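手持ちグリッパの軌跡が白い台の上でだけ滑ります(Dundley+Jindetport)

カテゴリ:自己位置推定・センサ同期
状態:受付中

くもりレンズ

ソフト側の相談です。両手に手持ちグリッパを持って卓上の作業を記録し、そのデータで方策を学習させています。記録はJindetport、手先の軌跡の復元はDundley(カメラとIMUを使う普通の視覚慣性オドメトリです)で、できた軌跡をPlorholmの学習用フォーマットに変換する流れです。

で、台に白いシートを敷いてから軌跡がおかしくなりました。グリッパがほとんど動いていないはずの区間で、推定位置だけがスーッと横に流れるんです。持ち上げて周りが見えるとまた戻ってきます。ひどいのはループ閉じ込みで戻る瞬間に段差ができるやつで、これをそのまま学習に入れると、方策がときどき手先をピクッと動かすようになります(再生して初めて気づいて、ちょっと悲しくなりました)。

試したこと:
特徴点の検出しきい値を下げた。点は増えたけど、シートの影の濃淡みたいなところに点が乗って、かえって流れる。
IMUのノイズパラメータを小さくした。静かにはなったけど、今度は速い動きで遅れる。
台のシートをはがした。直る。でも物体のマスクを作る処理が白背景前提なので、できればはがしたくない。

ログにはこんなのが出ています。

[dundley] tracking: LOW_TEXTURE (left)
[dundley] tracking: LOW_TEXTURE (left)
[dundley] relocalized, pose jump
[dundley] tracking: OK (left)

左右どちらでも出ますが、台の近くで作業している時間が長い手のほうに多い気がします。収録済みのエピソードは1398本あって、全部撮り直しはさすがに勘弁してほしいです。後処理で救う方法と、これから撮る分の設定と、両方知りたいです。よろしくお願いします!

どんぐり経由

設定ファイルを貼らないと何とも言えないです。

とりあえずうちは露光を固定したら安定しました。自動露光だと白い面に寄ったとき全体が暗くなって、物体の輪郭まで潰れます。Jindetportの設定で auto_exposure を false にして、シートの上で白飛びしないギリギリの値に合わせてください。ゲインも固定で。

あとはカメラを良いやつに替える。Nedeljkovićの広角レンズが評判いいみたいです(使ったことはないです)。

くもりレンズ

ありがとうございます、露光は自動のままでした……。固定してみます。レンズの交換は、キャリブレーションからやり直しになるので最後の手段にさせてください。

夜更かしカルマン

似たようなことで長いこと苦しんだので、長文失礼します。

まず、しきい値を下げるのは戻したほうがいいと思います。やりたくなる気持ちはすごくわかるんですけど、白い面の上で拾える点って、ほとんどが影の境目なんですよね。そして影は手と一緒に動きます。つまり「カメラと一緒に動いている点」が多数派になって、推定器からすると「視界が動いていない、つまり自分は止まっている」に見える。IMUは動いていると言い張るので、その綱引きがあのスーッと流れる動きになっている可能性が高いです。

同じ理由で、グリッパの指もマスクしていますか? 手元カメラの下のほうには必ず指が写るはずで、指の縁は白い背景に対してコントラストが最強です。検出器は大喜びで点を置きます。Dundleyには静的マスクを渡せる項目があって、

frontend:
 static_mask: masks/left_open.png
 mask_dilate_px: 14

みたいに書けます。ただ静的マスクだと、指を開いたときと閉じたときで形が違うので、うちは開閉幅の値を見てマスクを切り替えるようにしました。全開と全閉の二枚を用意して、中間は二枚の和を取るだけの雑な実装です。それでも十分効きました。膨張の値は指の太さとレンズ次第なので、自分の画で見ながら決めてください。

次に後処理の話。撮り直さずに済むかどうかは、頭のカメラも同時に撮っているかで決まります。撮っているなら希望があって、頭側は台の外まで見えているのでシートが真っ白でも位置を見失いにくいんです。そこで

1. 頭カメラ単体でまず軌跡を出す
2. 頭カメラの画の中でグリッパ本体を検出して、手先の粗い位置を出す
3. LOW_TEXTURE が出ている区間だけ、2の値を弱い拘束として最適化に足す

という順番で解き直します。3で「弱い」と書いたのは、頭から見た手先の奥行きはそんなに当てにならないからで、強くかけると今度は別のガタつきが出ます。うちは最初に強くかけて一晩無駄にしました。

それと、段差のほう。relocalized の瞬間にポーズを飛ばすのは、リアルタイムで使うなら仕方ないんですが、学習データを作るならオフラインなので、飛ばす必要がないですよね。バッチで全区間を最適化し直せば、ズレは手前の区間に分配されます。Dundleyなら solve_offline のほうのコマンドです。もし Plorholm の変換にオンラインの軌跡をそのまま渡しているなら、まずここを直すだけでピクッは減ると思います。

最後に、時刻合わせを疑ってください。頭と左右の手元、三つの時計が揃っていないと、上の拘束は全部逆効果になります。確認は簡単で、収録の頭でグリッパを頭カメラの前で何回か軽く振って、頭から見た手先の速度と手元のIMUのノルムで相互相関を取るだけです。山がゼロからずれていたらその分だけ補正。うちでは右手だけ29ミリ秒ずれていて、原因はUSBハブの挿し方でした(がっくり)。

できれば手元と頭の画を一枚ずつ見せてもらえると、マスクの話はもう少し具体的に書けます。

くもりレンズ

うわあ、すごく詳しくありがとうございます! 読みながら心当たりがありすぎて変な声が出ました。

とりあえず報告です。

・変換に渡していたの、オンラインの軌跡でした。完全にこれです。solve_offline に替えて手持ちから5本だけ処理してみたら、段差は全部消えました。流れるほうはまだ残っています。
・指のマスクは入れていませんでした。検出点を重ね描きしてみたら、本当に指の縁にびっしり乗っていて笑いました。
・時刻合わせは今夜やってみます。収録の頭で振る動作は入れていないので、既存の分は普通に手を動かしている区間で相関を取るつもりですが、それでも山は出るものでしょうか?
・露光の固定は、これから撮る分に入れました。

画も貼ります。手元カメラ、頭カメラの順です。 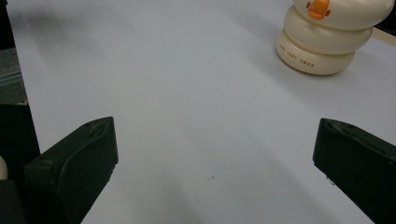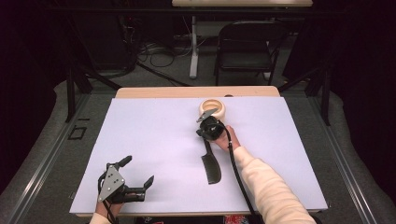 夜更かしカルマン

画ありがとうございます、めちゃくちゃわかりやすいです。

手元のほうは、やっぱり指の間がほぼ全面シートですね。斜めに灰色の陰りが入っているので、しきい値を下げたときに点が乗ったのはたぶんここです。頼れそうなのは右上の白鳥っぽい置物(くちばしのオレンジと下の段の文字はいい特徴になります)と、左上にのぞいているシートの外側くらい。ただ置物はつかんで動かす対象ですよね? だとすると、動いている間は静的な点として使ってはいけないので、結局そこも外すことになって、残りがますます減ります。外れ値除去任せだと、点の総数が少ないときに置物側が多数派になって負けます。物体マスクをもう作っているなら、それをそのままDundleyの dynamic_mask に渡すのがいちばん早いです。

指のマスクはこの画からだと、左右の太い指に加えて左下の暗い本体部分も入れてください。指だけ塗って本体を忘れるのは私もやりました。

頭のほうは見通しがいいです。台の両側のレールと奥の椅子や机の脚、床のケーブルのあたりで十分追えると思います。左右の黒いカーテンは何も出ないので期待しないでください。あと、頭側でも両腕とグリッパは動く領域なので、マスクを忘れずに。右手のグリッパの下にある櫛は、置いてある間はいい特徴なんですけど、つかむ予定があるなら置物と同じ扱いで。

グリッパの検出は、左手のは上の灰色の三角の板が目印になりそうです。右はこの向きだと黒い本体と銀色の細い指くらいしか手がかりがなくて、左で学習した検出器をそのまま使うと外すかもしれません。左右別々に少しだけアノテーションするのをおすすめします。

既存データの時刻合わせは、普通の動作でも山は出ます。ただゆっくりした作業だと山がなだらかになるので、一本ごとに決めずに、同じ日の収録はまとめて一つのオフセットを推定したほうが安定します。途中でハブを挿し直していたらそこで区切ってください。

通りすがりの量子化ノイズ

横からすみません。シートをはがしたくないなら、縁のほうにだけ薄いグレーの不規則な模様を印刷するのはどうでしょう。マスク処理が色で切っているなら、しきい値の内側に収まる濃さで。うちはそれで LOW_TEXTURE がかなり減りました。規則的な格子は点の取り違えが起きるのでやめたほうがいいです。

くもりレンズ

模様の案もありがとうございます! これから撮る分で試してみます。

dynamic_mask、存在を知りませんでした……。物体マスクはPlorholmに渡す段階で作っていたので、順番を入れ替えてDundleyの前に持ってくるところから始めます。右手の検出器の件も了解です。時刻のオフセットが出たらまた書き込みますので、もう少しだけ受付中のままにさせてください。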